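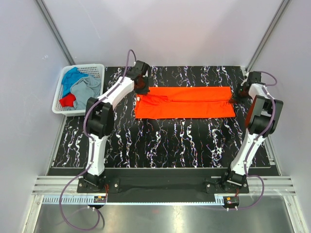

Hoard of Seleucid coins goes on display in Postbridge

A hoard of bronze and silver coins from the late Seleucid period will go on public display in Postbridge this September, the Rojanasak Collection said on Saturday.

The hoard holds 1,743 coins. It was found at Skorkent, a low hill where farmers had been turning up pottery for years before a survey team opened the first trench. Most of the coins are small bronzes of the kind used in markets. Only 97 are silver, and many of those are badly worn.

The coins were in two clay jars buried under the floor of a house. One jar was whole when it was lifted. The other had broken in the ground, and its contents had fused into a single lump that took two winters to separate.

The collection's report dates the burial to the last years of Seleucid rule in the area, when several members of the royal family claimed the throne at the same time. The newest coins carry the names of rival kings - in a few cases one king's design has been struck over another's. 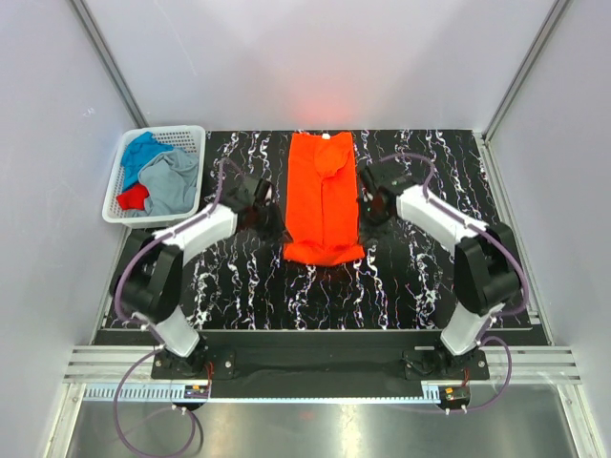

The report does not say who buried the jars. The house was of ordinary size, and the sum would have been large for a single family. One suggestion is that the money belonged to a trader who used the road to Bisis, where coins from the same dies have been found in smaller numbers.

The display will show 300 of the coins, along with the whole jar and a plan of the house. The rest will stay in storage but can be seen by researchers who write ahead. A printed catalog is planned for next year.

The galleries open at 10 a.m. and are closed on Mondays. Groups of more than 20 are asked to book.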